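## 4. So, can it put the dishes away?

I'll start with the question everybody asks me at parties, which is when they can buy one. Not this year! But I've come around a bit on bowls, and bowls are where I want to spend this section.

Our chore list has 30 household tasks, and putting a bowl on a shelf sounded like the freebie. Tshepo Xaba bet me lunch that we'd be done with it by February. He lost, mostly on account of the rim. A mug has a handle, a box has flat sides, but a bowl gives you a thin curved lip and a slope that wants to slide out of whatever you're pinching it with. We first tried grabbing it across the full width (the Werneo planner loves that grasp), and in simulation the fingers kept running out of reach before they closed.

So we switched to a rim pinch, with one fingertip inside the wall and one outside. Figure 1 shows the grasp we settled on. I like it a lot, partly for the dumb reason that it's how I pick up my own cereal bowl.

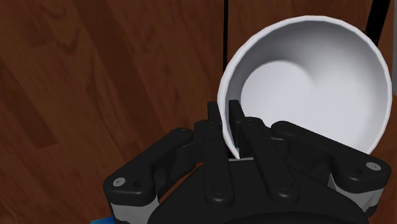 **Figure 1.** Rim pinch on the white bowl, simulated. The wall sits between the two central fingertips, with the bowl tilted and its hollow facing up and toward the viewer.

### 4.1 What the rim pinch gets us, and what it doesn't

We ran 176 simulated trials with the rim pinch, and the bowl reached the shelf in 127 of them. Joana Garcia went through every one of the failures by hand, bless her, and most were the same story: the grasp held fine, then the bowl rotated between the fingertips on the way up and clipped the shelf edge. Two contact points just don't do much against twist. Slowing the arm down helped a little and made the whole thing painful to watch.

Would I let it loose in my kitchen with those numbers? No way, I own nice bowls. A cafeteria with plastic ones might feel differently, and the folks at Prutberg told us they'd happily take a machine that drops a few if it works through the night shift.

One warning before anybody quotes us. Our simulated bowl is perfectly rigid and has never met dish soap. Friction is a single number we picked, and Lukian Shevchuk thinks we picked it too generously (we're still arguing). Section 5 repeats the trials with that number turned down.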